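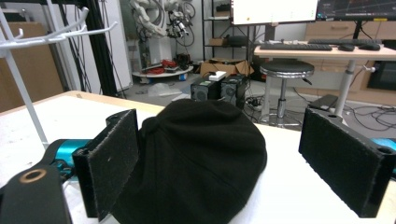 Knitting and Mending Groups in Wullness: Progress Report to the Seta Fund

Period covered: April to July

1. Summary

The project is now past its middle point. The groups meet every week in two places, the library in Wullness and the parish hall in Lurnine. In this period 66 people came at least once, and 25 of them come regularly. The application promised three places. The third one, at the health centre, did not open yet, and I explain this under point 4.

2. What was done

In Wullness the group meets at 10 in the morning. Most who come are retired people, but from May we have also several parents with small children. They asked for a corner with a carpet, and the library lent us one.

In Lurnine the group is in the evening and it is smaller. The people there prefer mending to knitting. They bring trousers, school jumpers and winter coats, and they help each other with zips, which are the most difficult part for everybody. We had planned a knitting course of eight evenings in Lurnine. After the third evening we changed it to a mending course, with agreement of the participants.

The plain woollen hat stays the first pattern for beginners in both groups. The scarf, which we used last year, took too long and some persons gave up before the end. The hat pattern is now printed in large letters. It will be translated into two more languages before the autumn.

3. Hats and other items given away

Until the end of July the groups made 330 items. The greater part are hats, and the others are mittens, baby blankets and a few pairs of socks. They went to the night shelter and to the maternity ward. The shelter asked us for dark colours and for wool that can be washed at 40 degrees, so we stopped to accept mixed bags of donated wool without labels.

4. Difficulties

The room at the health centre was promised from April, but the repair of the heating is late. The manager there now speaks of September. I did not look for another room, as many people we want to reach already go to this building.

Our wool supplier, Nugroho, raised the prices in June. We still have enough black and grey wool for this year. For the children's sizes we will have to buy less, or to use cotton.

5. Money

Rent and tea are below the budget, wool is above it. I ask permission to move the unused rent of the third room to the line for materials. The table with all expenses is sent separately.

6. Next period

- Open the third group when the room is ready
- Train 16 participants to lead a table by themselves
- Repeat the mending course in Lurnine, this time with two sewing machines
- Agree with the shelter on the quantity for winter

I would be grateful for an answer about point 5 before the end of August, when we must place the next wool order.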